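Setting up the lamp button cell again, from zero

The desk lamp cell had been drifting since February and I kept correcting it in software. At 3263 logged cycles the fingers were coming down far enough off target that the correction file was longer than the program, so I deleted the file and set the cell up again from the beginning. These are my notes, mostly so I can repeat it.

The cell is one arm, a two-fingered gripper, a wrist camera and a table with a gridded cloth on it. The job is to reach the lamp base and press a button on it. The controller software is Cukano, which I have patched enough that upgrades are now a manual affair.

Start with the mount bolts. Back them off, clean the plate, and tighten in a cross pattern in three passes. I use 20 newton meters on the last pass. One of mine had been sitting at 13, which explains a good part of the drift and was my own fault.

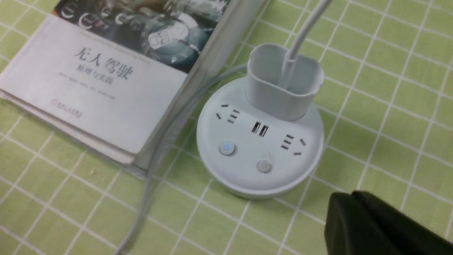 Next is the wrist camera calibration. The finger stays in the lower right corner of the view at all times, so I mask that corner before doing anything else. If the mask is too tight, the line finder picks up the notch in the finger and treats it as a grid corner. I widened it by 11 pixels and the false corners went away.

The cloth is good enough for checking a calibration and bad for making one. It moves when you lean on the table. Calibrate on a rigid board, then put the cloth back and use the grid lines only to see whether the result is sane. Stay away from the edges of the view for that check, where the lens bends the lines.

The fingers come off for cleaning while the calibration runs through its solve. Two screws each. Wipe the pads with alcohol, let them dry, and look at the seam at the tip for grit. I had replaced the old pads with a Dindach set that is slightly thicker, so the closed position had to be taught again. Close slowly with the force limit at its lowest setting, record the position, open, repeat. Keep the median.

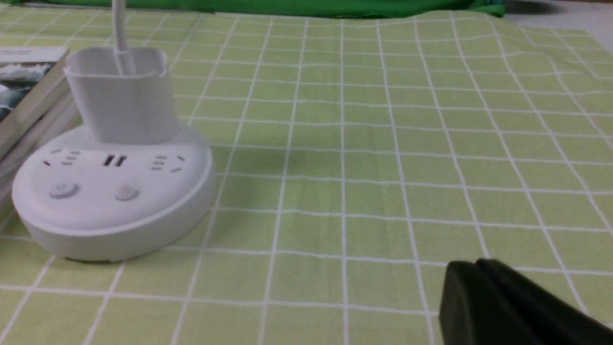
Wrist view: power strip base on the left, ripples in the cloth toward the back.

The ripples matter. A crease under the base is enough to tilt it, and a tilted base puts the button off by more than the press tolerance. Flatten the cloth from the middle outward, set the base down, and press on opposite sides of the rim to see if it rocks.

After that I teach three points: a clear point well above the lamp, an approach point in front of the holder cup, and the press itself. The approach point is the one worth spending time on. The gooseneck can be bent to any shape, so the program can't assume where it is, and the clear point has to be chosen with the lamp head in its worst position. I run the path at a tenth of full speed with one hand on the stop. 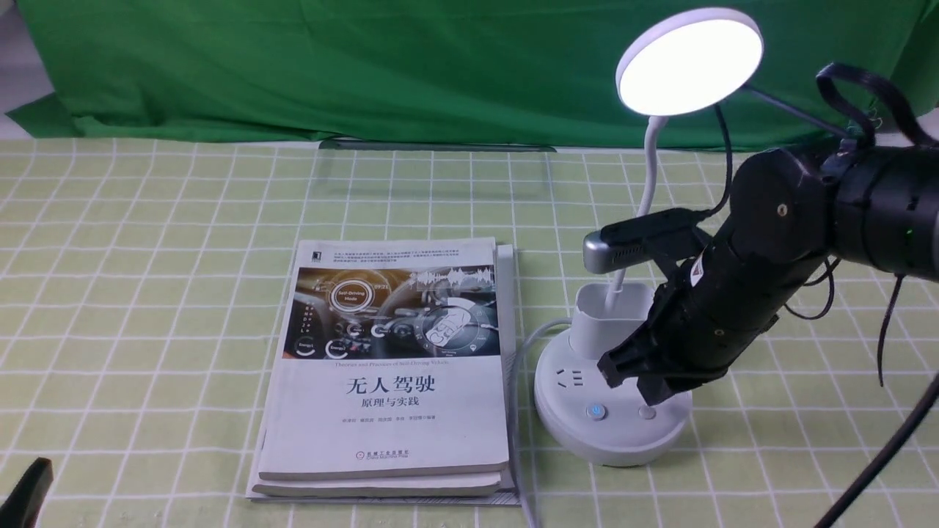
Posted by the author of Skirnstead
Maintenance and controls, one-arm shop

Cable slack is the last item. The loops above the arm need enough length for the wrist to turn through its full range, and no more than that, or they drop toward the table and drag. I turn the last joint to both limits, mark the tightest point with tape, and clamp there. The clamps are Chowdary ones with a rubber lining. The plain ones I had before had started to mark the jacket.

Run the full path again after clamping. A cable that is fine at low speed can still whip at full speed, so I step up in stages and watch the loops instead of the fingers.

Remaining work: the approach still slows down before the press for longer than I want, and I suspect a blend radius left over from the old program. I have not found where it is set.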